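Edell opens refurbished hall at Nanberg with room dividers for hire

Sunday, February 24, 2019

Edell, the room hire and furnishing firm, has reopened its ground-floor hall at Nanberg after a refit. Groups can now book the whole space or part of it, using tall folding panels to split the room to suit the day.

The panels are part of a new range called Witov. Each set stands on its own feet and folds flat when it is no longer needed. There are no tracks in the ceiling and no bolts in the floor, so the layout can be changed between one booking and the next. It takes 2 people to move a set safely, and Edell asks hirers not to try it alone.

The hall was last refitted when it was still used mainly for evening classes. Bookings have changed a good deal in the years since. Many now come from small firms and clubs that want a working space for half a day, often with another group in the same room. The old curtain rail did little to keep them apart and was taken down in October.

Dark edges and pale cream faces were chosen for the panels – the cream keeps the middle of the room from feeling gloomy, and the dark edges hide the knocks that come with regular moving.

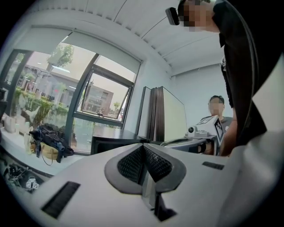
Wiegand, which made the panels for Edell, said the hardest part was the weight. Early versions were steady enough but too heavy to shift without a trolley, and the firm went through three designs before it was happy with the hinges. It added that the panels are meant to block the view and will take the edge off voices, but that anyone needing real quiet should still book a separate room.

The hall holds up to 105 people when the panels are folded away. With them in place it can be used as two or three smaller areas. Tables and chairs are included in the price, as is the use of the small kitchen next door. Hirers set out their own furniture and are asked to leave the panels folded against the back wall when they go.

Witov panels can also be hired for use elsewhere. The shortest hire is one day and the longest is 21 days, with delivery and collection by Edell. Sets must be kept indoors and dry.

Bookings for the hall and for panel hire are open now at the Edell office in Nanberg. Visitors who would like to see the room first should ring ahead, as it is in use most weekdays.

ENDS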